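The Small Lines on the Quote

What a picking cell costs a small shop after the arm is paid for

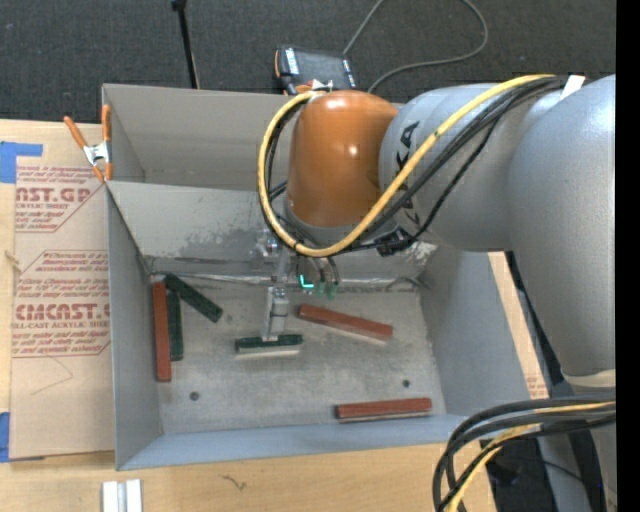 Picking blocks from an open bin. Cables, clamp and gripper all belong in the budget.

When the workshop Bultholm started to plan its first robot cell, the discussion was only about the arm. Which reach, which load, new or used. The arm has a clear price, so it is easy to discuss it. The rest came later, in many small invoices.

Finiletti, a firm that plans cells for small factories, now asks its customers to write a second list before they sign anything. On this list go the gripper, spare fingers, cables and their guides, the table, the bins and the hours for setting up. At Bultholm the second list came to $2,213 before any hours were counted, and the gripper was not yet included.

Bins deserve more attention than they get. A part that lies flat near a wall is harder to reach than a part in the middle, and a cheap bin with sloped sides can help or disturb - it depends on the fingers. Buy two bins of different shape and test both with your own parts.

Cables are the other surprise. They need room to move with the arm, and they wear. Bultholm keeps one spare set and plans to replace the first after three years.

For the schedule, allow five weeks between delivery and normal work. The supplier may promise less.

Related
Used arms: what to check before you pay
Malabanan moves its packing line
Leasing or buying? Stundetti compares

Contact the editors | Copyright, all rights reserved | Back to top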